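Notebook, dye bench, Votside workshop
April, started 9:20 in the morning

Second try with the madder root from Ranitz. The first lot gave me a brown I do not like, and I think now that I let it become too hot. In my notes from the last time stands only "hot, one hour", so this time I write more.

Yarn: the gray wool from Vidal, 310 grams in four skeins, washed last night with the mild soap and left in clean water. Rosalie Aigner asked me to keep one skein without mordant, so that she can compare. I did this with the smallest one and tied a red thread on it.

Mordant: alum, 10 percent of the dry weight, so 31 grams for the whole lot. I forgot to subtract the skein without mordant, so the other three have a little too much. I leave it like this. The alum went into a cup of hot water first and was stirred until no grains were left. Then one hour of slow heating, and cooling in the pot until after lunch.

13:40. Madder was soaking since yesterday evening in a cotton bag. The water is already a strong orange. I added a spoon of chalk, as our water in the workshop is very soft. The bag stays in the pot together with the yarn. The last time I took it out too early, I believe. 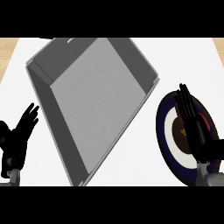

What is the highest temperature for madder, if I want red and no brown?
Under 70 degrees for the whole bath. Rosalie stays even lower and gives it more time, and her reds are better than mine.

14:00, heat on, smallest flame. I move the yarn every 20 minutes, slowly, because this wool felts easily. The old thermometer from Arkley shows 98 in boiling water, so I add two degrees to everything I read on it. Somebody please write this on the box also.

15:20. Color is more to the red side than before, but the skein with the red thread stays pale, a kind of peach. It is nice, but I do not trust that it will hold in the light.

16:10. Flame off. Everything stays in the pot over night with the lid on. Please do not move it.

To do tomorrow:
rinse until the water is clear, no wringing
cut a short piece of each skein for the card
put half of every card in the south window, the other half in the drawer
ask Ranitz if the next root is from the same harvest

The rest of the bath I want to keep for the silk scraps. Label the bucket.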